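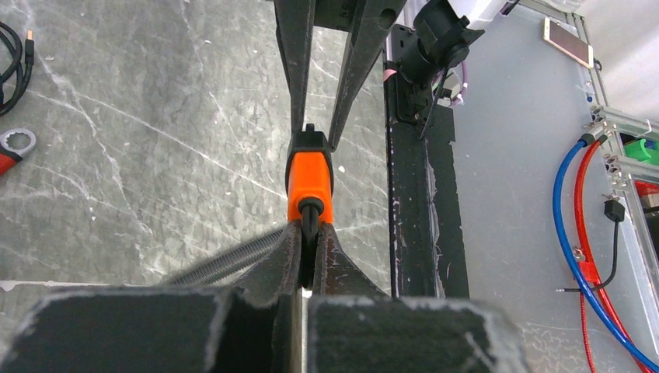
3. Store Menu Test

The Tratari store prototype was compared with the existing Kamata menu. Both builds ran on the same Tronico console at a fixed resolution. Each build was given 100 scripted searches for add-on content.

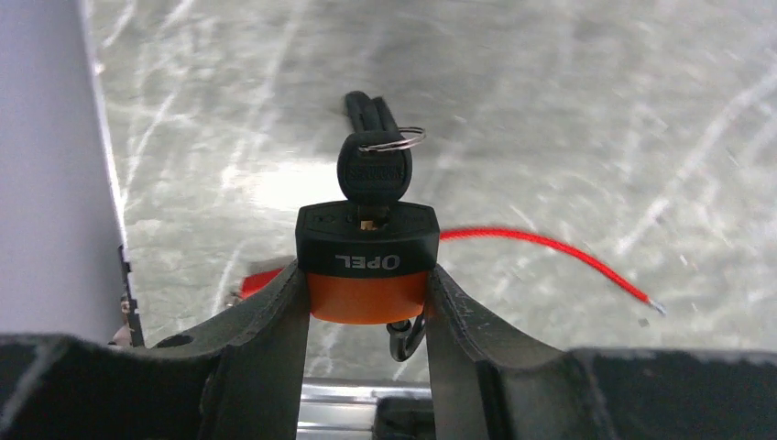

Kamata needed six button presses to reach a game's add-on page and Tratari needed four. Page loading was timed from the last press to the first full set of tiles.

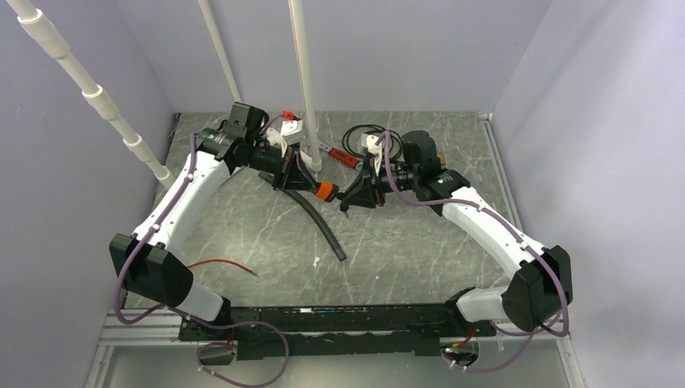
Code redemption was tested separately, using 33 codes per build. Tratari rejected codes typed in lower case. The fault was logged and left open.

4. Results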